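Unit 2 report, draft handed in June

# Does a "focus" playlist help anyone study?

Salteo is a paid app that plays background music meant to improve concentration. Its home page says listeners remember more and tire less. My flatmates swear by it. I've had my doubts ever since I noticed that the free tier plays the same piano loop it sells as sleep music in another tab, so I chose it as the subject of my project.

## What the company offers as proof

The evidence page cites a survey of 1083 subscribers, most of whom said they felt more productive. That's all it measured. Nobody was tested on anything, and everyone who answered was already paying for the app. People who tried it, hated it and cancelled weren't asked. I emailed to find out how the question was worded and got back a discount code.

A second claim, that the tracks are "tuned to the brain's natural rhythm", has no source at all. I couldn't find an explanation of which rhythm, or what tuning a piano track to it would involve.

## What I did

I recruited classmates and had each of them do 2 reading sessions in the library, one with the Salteo "Deep Work" playlist on headphones and one with the headphones on and nothing playing. Half started with music and half started without. After each session they sat a short comprehension test marked out of 100, then rated their own focus before seeing the mark. The passages came from Tedevley, a reader we used in first year, and were matched for length. I'm less sure they were matched for difficulty. The one about tidal mudflats was a slog.
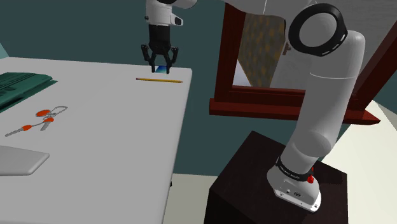
Self-ratings were the part I most wanted to look at, as they're the only thing the survey relied on. If people feel sharper but don't score any better, then the survey tells us how pleasant the app is and very little else.

## Results

Most people rated their focus higher with the music. Their test marks didn't follow. Some went up, some went down, and the differences between people were far larger than any difference between music and silence. A couple of the strongest believers did worse with the playlist and were a bit put out when I showed them.

I don't want to swap one overblown claim for another. My group was small, everyone was a student, and they all knew whether the music was playing, so expectation was baked in from the start. The library's air conditioning was also loud enough that "silence" is a generous label. A fairer comparison would have used ordinary music of a similar tempo. I meant to do that with Skoment, a free radio stream, but its ads kept cutting in and I dropped it after the trial run.

## What I'd be willing to say

I found no sign that the playlist improved comprehension. I also can't rule out a small effect, and anyone who enjoys it should keep listening. I'd object to paying a monthly fee on the strength of that survey.

If I repeated this I'd pre-test the passages, run the sessions at the same time of day (mine drifted from 9 am to late arvo) and write down beforehand what result would change my mind. I only did the last of these halfway through, and I've marked it as such in the appendix.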